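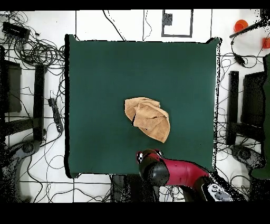
Tan towel on the green table.

July 24, 2020

Badminton again, after so many weeks. The hall opened in June, but our club got its evening only now, and we are allowed 4 people for each court. I played doubles with Takeshi against Dora and her cousin. My legs were heavy from the first rally. I forgot how fast the shuttle comes when Dora stands at the net.

We lost the first game badly. In the second we were behind by 10 points and I started to serve short, always to the backhand of the cousin, and slowly we came back. We lost this one too, by 2 points, but I was more happy with it than with some games I won last year. 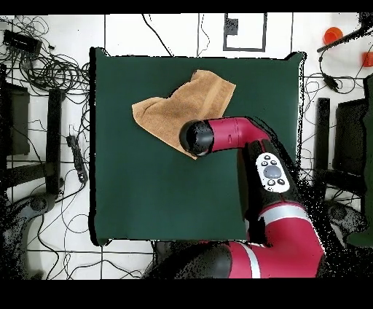 The towel again, with the red arm over it.

After the match I asked about my backswing. I feel that I hit too late, and on the clears my elbow stays low. Takeshi thinks it is the grip – I hold the racket like a hammer when I get tired. I will practice at home with the wall, fifteen minutes each evening, before the neighbors below go to bed.

The club also wants to hold the small tournament in the fall. The fee for the hall is 4000 for the whole day, and we don't have so many members now. I said I would pay my part, even if I go out in the first round.

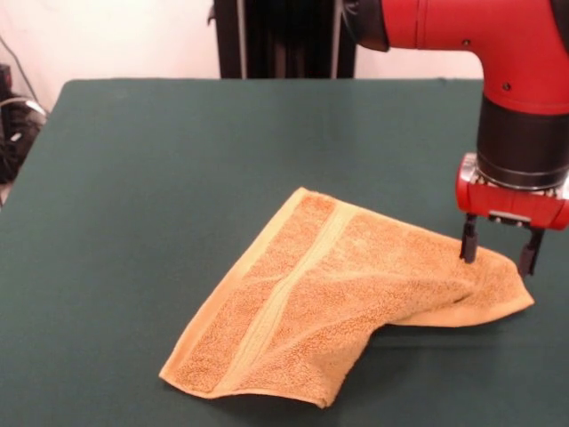 Karim Ashour wrote to me later that we should share the day with the table tennis people, they have the same problem with money and they need only the back half of the hall. I answered that I like it, but he must ask them himself. My right shoulder hurts a little now. Tea, then bed.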